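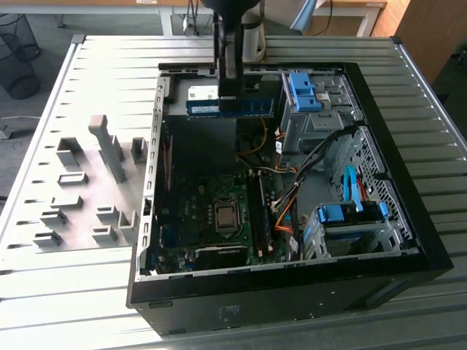
Fig. 1. The tower on its side with the panel off, and the blue memory module over the case.

For my project I picked the old black desktop tower our department calls Kaimal, and my job was the memory. I'd never opened a computer before February, so I was a bit nervous!

Laying it flat made everything easier to reach. With the cooler off you can see the square silver top of the processor, and the black memory slots are just to the right of it. The cables were the annoying part – black and orange power leads come down past the drive cage and I kept catching my sleeve on them (roll your sleeves up, really).

I practised fitting a module 3 times. The first two goes I had it the wrong way round, so the notch didn't line up, and I nearly blamed the slot. On the third I opened the clips fully, checked the notch and pressed both ends evenly.

The blue plastic catches on the drive bay and hard drive tray were my favourite bit – no screwdriver needed. I'd like to tidy the cables next, then do the same job on Vesham, which has a much smaller case.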